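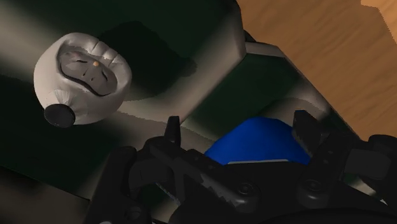
Home > Questions > Robots and Automation > Events > Ask a question

Open day at Mekamar: can visitors run the picking demo themselves?

Posted in July by plodder77

My son and I are going to the Mekamar open day later this month. The program lists a "simulated picking station" in the Firkel room. Does anyone know if that means you get to drive the arm, or do you only watch a screen? He's 11 and will be bored if it's only a talk. Also, is the simulation the same as the real arm they have downstairs? We can get there at 2 pm at the earliest.

Answer 1, by Bram Jansen

I went to the spring one. It's both. The first part is a demonstration, where one of the staff runs a few picks in the simulator and shows you the view from close to the gripper. You see the two fingers and whatever they're over, a blue thing with a rounded top in the run I saw, and there's other clutter near it, like a white daruma-style doll lying tilted on a green surface. After that they take people one at a time at the Plodico controller. You get one turn, nearly five minutes.

The closeup view is harder than it looks. The light comes from one side and a lot of the gripper is in deep shadow, so it's difficult to judge how far down the fingers are. I knocked my first object over. Tell your son to go down slowly and close late.

Put your name on the sheet when you arrive. At 2 pm there were already 40 names on it when I went, and they stop at 4:30.

Answer 2, by tanase_fan

the real arm is behind glass, you cant touch it. parking is terrible btw, use the lot on Tănase street

Answer 3, by wkl707

Adding to what Bram wrote. The simulator doesn't match the arm downstairs exactly. I asked, and the woman at the desk said the gripper model is the same but the friction settings are rough, so things slip differently. The talk is separate and you can skip it. Kids under 12 need an adult next to them at the controller, so you'd have to stand there with him.

Last updated: July. Viewed 1642 times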